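Why Do Some Shapes Roll and Others Just Sit There?

by Precious Maluleke

Hello! I'm Precious, and I write the Vidstead page for people who ask a lot of questions. A reader called in at our Wednesday club with a good one. She wanted to know why her little brother's building blocks come in so many shapes when you could build a perfectly decent wall out of cubes. So this week it's blocks. Go and find some if you can. If you haven't any, a tin of beans, a dice and a box of tea bags will do nicely.

Let's start with flat shapes, the kind you draw. A circle, a square, a heart, a star. You can draw them on paper but you can't pick them up, because they haven't got any thickness. (Cut one out and all right, you can pick up the paper. But paper has a tiny bit of thickness, so you've cheated!) Flat shapes are called two-dimensional, or 2D, because there are 2 ways to measure them: how long and how wide.

A block has a third way, which is how tall. So it's called a solid shape, or 3D.

Now for my favourite word in this whole explainer, and it's prism. Say it out loud. It sounds like something a wizard would keep in a drawer. A prism is what you get when you take a flat shape with straight sides and stretch it upwards, keeping it exactly the same all the way. Think of biscuit dough. If you had a star-shaped cutter and pushed it down through a really thick slab of dough, you'd get a fat star. Slice it anywhere, the same way the cutter was facing, and every slice is the same star. That's a star prism. A hexagon (six sides, like the cells in a honeycomb) gives you a hexagonal prism.

What about a heart? Hearts have curvy bits, and a very strict maths teacher will tell you that a proper prism only has straight edges on its ends. Lots of people say heart prism anyway, me included, and everyone knows what we mean.

And if you stretch a circle, you get a shape that's so useful it has its own name: a cylinder. There's your tin of beans.
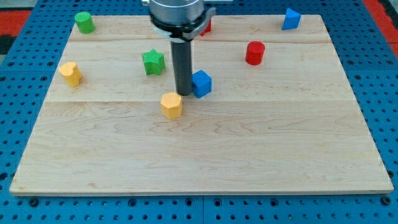 So, back to rolling. To roll smoothly, a shape needs a curved part to roll on. Lay a cylinder down on its side and give it a nudge, and off it goes across the floor and under the sofa. Stand the same cylinder up on its flat end and nudge it gently, and it slides a bit and stops. It's the same block both times! What changed is the part of it that's touching the table.

A cube hasn't any curved parts at all. It has six faces, and every one of them is a flat square, so whichever way you put it down it looks just as settled. To make a cube move over to its next face you have to tip it right up on an edge first, and that takes a proper push. Each corner of a square is 90 degrees, by the way, which we call a right angle. Look at the corner of a book or a door and you'll spot more of them. They're everywhere once you start looking, it gets quite annoying.

A hexagonal prism is somewhere in between. Lay it on one of its long sides and it will sit still, but push it and it goes clunk, clunk, clunk, from one side to the next. That's why some pencils have six sides. A round pencil can roll off a sloping desk very easily, and a six-sided one is more likely to stay put. I tested this on my own desk with one of each and the round one ended up in my tea. Not in my best jumper, luckily.

Stars and hearts are the awkward ones. A star put down on one of its big flat ends is as steady as anything. Try balancing it on its points, though, and you'll find it can rest on two of them, with its feet apart, a bit like a person standing. On one point only? Good luck! I've never managed it for longer than it takes to let go. The heart is worse, since the bottom is a single point. Turn it upside down so it's resting on its two round bumps and you'll have a better chance.

There's a reason for all this and it isn't too hard. Every object has a balancing place somewhere in its middle, called its centre of gravity. If that place is above the bit that's touching the table, the object stays up. If it moves out past the edge, over it goes. A wide flat end gives you lots of room for wobbling before that happens. One small point gives you hardly any room.

Time to try it yourself. You'll need:

a flat board or a big tray
some blocks in different shapes
a book to prop the board up
a pencil and paper

Put the board flat on the table and set out your blocks along one end. Before you do anything else, write down which ones you think will roll, which ones will slide and which ones won't budge. Don't skip this bit! Guessing first is how scientists do it, only they call it a prediction.

Now lift that end of the board slowly, a tiny bit at a time, and watch. When the first block goes, slide the book under to hold the board there and write down which block it was. Then carry on lifting. When they've all come down, put them back, turn some of them a different way up and have another go. Was it the same one that went first?

You might find that a block you were sure would slide stays stuck for ages. That'll be friction, the grip between two surfaces when they touch. A rough block on rough wood grips more than a shiny block on a shiny tray. Try laying a tea towel over the board and see what happens then.

A boy called Tekleab at our club tried it 57 times with the same cylinder. He turned it a tiny bit each time so that it pointed more and more down the slope, and made a chart of when it stopped rolling and started sliding. I've still got the chart on my fridge.

One more thing to look out for. Next time you're in a shop, see which packets are cylinders and which are boxes, and look at how they're stacked. Boxes fit together side by side with no gaps. Hexagons do too, as any bee could tell you. Round tins always leave little spaces between them, however hard you squash them up. Can you think of something that comes in a round tin and would be better in a box? Draw your new packet and bring it along to the club, and put your name on the back please, I had 2 last time with no name and both were brilliant.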